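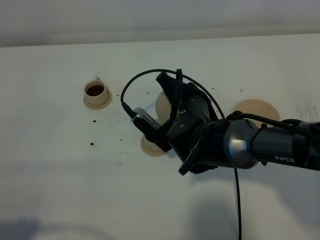 VELLGATE, June 23, 2020

Our project started in April with one question: when a small plane goes down near a town, how soon do local readers learn why? I picked small aircraft accidents and the legal claims that follow them, and I have loved every hour of it.

I built a list of 50 accidents from public reports and matched each one with the news stories I could find. That gave me 1,377 articles, far more than I had planned to read. Most came out in the first few days, when the cause was still listed as under investigation.
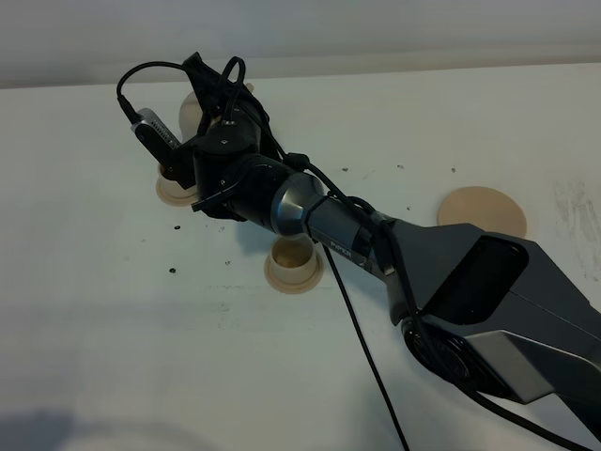 The final reports take much longer, and by then the papers have moved on. Only 14 of the accidents got a follow-up story that gave the cause. I was so excited when I found the first one, a fuel problem on a short flight out of Altard!

Next I looked at lawsuits. Families often have to file before the final report is out, so the early claims name several parties at once: the owner, the repair shop, sometimes the maker of a part. In the Traltska case the list of defendants went from four down to one after the engine was examined.
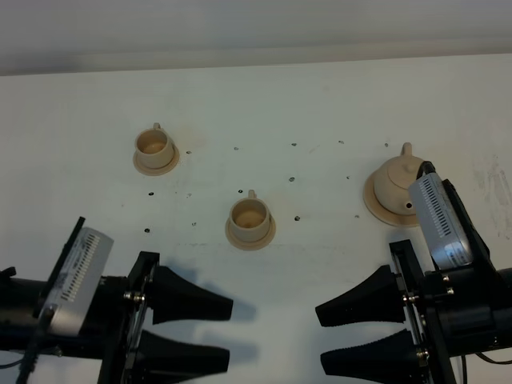 Reading those filings was my favorite part. They are slow going at first (I kept a page of terms taped inside my notebook), but the maintenance records tell you so much about how a plane was cared for.

My sorting method, which I call Fülöp in my notes, still needs work. It mixes up engine trouble and fuel trouble, and I had to fix those by hand. Next term I want to add helicopters.
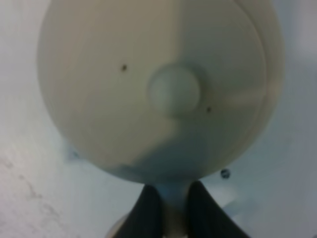 Rounded off-white surface with a small raised knob.

Last updated: end of term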